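3.2 Heat loss at the table

Tea was poured at Madside in 200 ml portions and left to stand for 11 minutes.

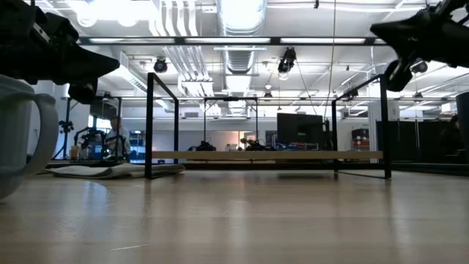 A reader of our February draft objected that few people leave tea so long without drinking. We kept the interval so that the slower vessels could be compared.

Wall thickness matters less than the width of the mouth. A wide mug, like the gray one in the middle of the row in Figure 2, exposes more surface to the air.

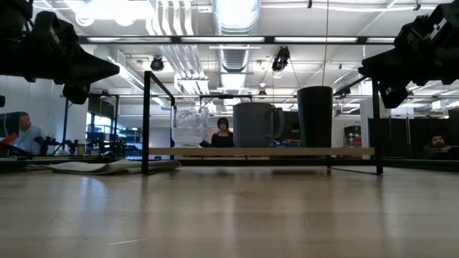 Figure 2. Drinking vessels on the rack.

Mouth width was therefore entered first in the model. Handles were left out. A clear glass mug with a thick base, as at the left of the row, takes up some heat at pouring, and we treated this as a separate term.

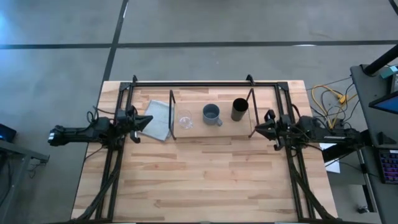

The same term was used for the Cerard trials.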